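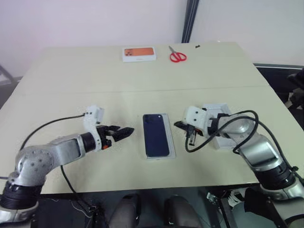

4. Moving Your Account to a New Phone

Grorness keeps your recipes on the phone and a backup on our server. The two do not always agree, so take this section slowly.

1. Charge both phones to at least 80 percent. The transfer will refuse to start at 79, and arguing with it has been tried.

2. On the old phone, open Settings, then Gravia Backup, and tap Back Up Now.

3. Wait for the green check mark. A large recipe box can take 22 minutes, most of them spent on photos of soup.

4. Install Grorness on the new phone and sign in with the same email. Choose Restore – not Start Fresh, which does exactly what it says.

5. Type in the code sent to your old phone. You get 5 tries before the account locks for the night.

Note: Shopping lists made before last June come across as plain notes. Your commas will survive.

CAUTION: Do not erase the old phone until you have opened a few recipes on the new one. Support can recover a great deal, but your grandmother's dumplings may not be included.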